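Robotics > Gripper Trials > FAQ
7 min read

Gripper trials FAQ: your questions from the Skinia and Lastberg comparison

We got a wonderful pile of mail after the first round, so I've gathered the ones that kept coming up. Keep them coming!

Which grippers are you comparing?

Three so far: the Skinia two-finger, the Lastberg parallel, and an older Olivares that I have a soft spot for. They all bolt to the same arm with the same adapter plate, and the controller settings stay put between swaps.
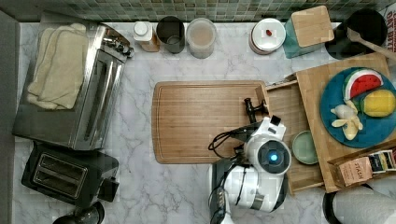 Why a kitchen and not a proper test bench?

Reach is the thing I most wanted to learn about, and a flat bench flatters everybody. A counter has a back wall, stuff at different heights, and very little elbow room. With the toy banana and mango up on a plate that sits on its own board, the fingers have to come in higher than they do for the little dish on the tray, and that small step up is a great way to find out how good your height estimates are (mine were not great).

How many picks make up a trial?

A full set is 333 attempts per gripper, split over several sittings. I log every one, including the embarrassing ones.

Why toy fruit?

Same shape every time, no bruising, and the peeled banana is a fantastic challenge! Those floppy-looking peel shapes give a planner so many bad places to grab.

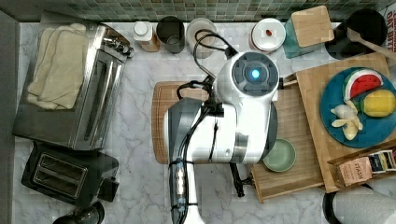 Arm over the cutting board, with the toy fruit plate to the right.

Do you use the wrist camera or an overhead one?

Both. Overhead is lovely for planning the approach, and the wrist view takes over for the last stretch. If I could keep only one it would be the wrist, and I'd happily argue that with anyone.

Do pointed fingertips beat wide pads?

For thin edges, I think so. They get under a rim beautifully. On round things I like a wide pad better, and swapping takes me almost 3 minutes now that I've stopped losing the screws.

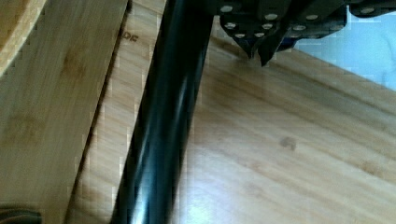
Photo: Maëlle Doucette / Skivgate

The wrist view also shows how close the tips are to the wood, so I watch it closely on every descent.

Can I get the logs?

Yes! The current file has 3158 rows, covering practice runs as well as the scored sets. Write to me through the contact page and I'll send it over. The next round, with softer pads, is planned for September.

Get new trial notes by email. You can unsubscribe at any time.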